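The Board for Everything

Heledd Rowlands had been at Maddocks for four days when she was allowed upstairs, and she took the stairs two at a time. Four days of safety talks and forms and the little canteen with its heroic tea urn, and now the bench! Her own bench, under the north windows, with a stool that went up and down and a drawer that stuck.

"It sticks," said Emlyn Ifans. "Lift and pull."

She lifted and pulled. Inside were a pencil, a roll of tape and half a packet of mints.

"The mints are Ukgate's," he said. "They came with an order. You can have them."

Emlyn had been making holders at Maddocks for 26 years. He made holders for scalpels, for paintbrushes, for the long brass pins that the organ builders used, for the glass rods that went off to Kullmont wrapped in tissue like pears. If a thing had to stand up somewhere and be found again, people rang Maddocks and Maddocks sent them up to Emlyn. He was a tall man who folded himself over his work, and he talked to it under his breath, mostly in Welsh and mostly kindly.

"What would you put in it?" he asked, and he slid a block of grey plastic across the bench to her.

"In what?"

"In a board. Your first one. You can have anything you like on it, so long as each place on it is right for one thing and wrong for everything else."

Heledd thought this was the most wonderful sentence she had ever heard at work. At the bakery the sentences had all been about trays.

She started with her grandmother's button hook, as she had it in her pocket (she always had it in her pocket). Then the pencil from the drawer. Then a domino, a double four, that she borrowed from the tin in the canteen. She drew round them and measured them and drew them again. By eleven o'clock she had seven sheets of paper and a smudge on her chin, and she was so happy that she forgot to eat.

"Too snug," Emlyn said, looking at the domino's place. "It'll go in, and then you'll be old before it comes out."

She drew it again, a hair wider.

"Now it rattles."

She drew it again. He bent down until his nose was nearly on the paper, and stayed there for such a long time that she thought he might have dropped off.

"Duw," he said. "That's it, isn't it?"

They cut it that afternoon. The domino slid down into its slot with a sound like a small door closing, and Heledd shouted so loudly that somebody came up from dispatch to see who was hurt.

After that there was no stopping her. She did a board for keys. She did one for the spoons. She went round the building with a steel rule in her top pocket, asking people what they were always losing, and it was astonishing how quickly they could tell her. 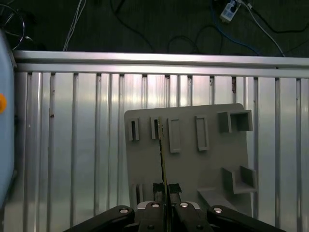 The Fivard order arrived on a wet morning in February, 400 boards, the largest number that anyone upstairs had seen on one sheet of paper. Fivard made the long thin strips that went inside their own machines, and they wanted a board that would take those and half a dozen other parts besides, none of them the same shape. Heledd had the first one finished by the Friday. It was grey and matt, with one corner at the top softened, and she had set five holders along the upper row, with two narrow slots side by side on the left, two tall ones after them, and at the far right a square pocket like a letter box with its front off. A yellow-and-black strip stood up against the second slot, bright as a wasp. She had made the sloping ledge along the bottom herself, without asking, and she waited for Emlyn to notice it.

He noticed it straight away, of course. He ran his thumb down it and back up.

"That's not on their drawing."

"No."

"What's it for?"

"Things you've taken out and aren't finished with," said Heledd. "There's always one. You've got a thing in your hand and you need your hand back. So I thought – it should have somewhere to be."

Emlyn sat down on her stool, which sank gently beneath him, as it did with everyone. He looked at the board from down there. Outside the rain was going sideways across the car park and the gulls were walking about in it like landlords.

"I've been putting mine in my mouth," he said at last. "All this time. Screws, pins. I swallowed one once, in the old building."

"You never!"

"A brass one. Small." He got up and the stool rose after him. "Ring Fivard. Tell them it's got a ledge."

"What if they don't want it?"

"Then they can have 400 without and we'll keep this one ourselves."

She rang them. The woman at Fivard went off to ask somebody, and there was music down the line, a harp, rather good, and Heledd stood on one leg and then on the other. Emlyn pretended to be sharpening a pencil. He sharpened it down to a stub and took another from behind his ear and began on that.

The music stopped.

"Yes," Heledd said. "Yes, I can hold it up to the window and tell you. It's the whole width. It comes forward, like a windowsill." She listened. Her eyebrows went up, and then up again. "How many?"

She put her hand over the receiver.

"They want it," she whispered. "They want it on all of them, and they want 800."

Emlyn laid down the pencil. He said something in Welsh to the grey board, very softly, and then went to the top of the stairs and bellowed for someone to put the urn on.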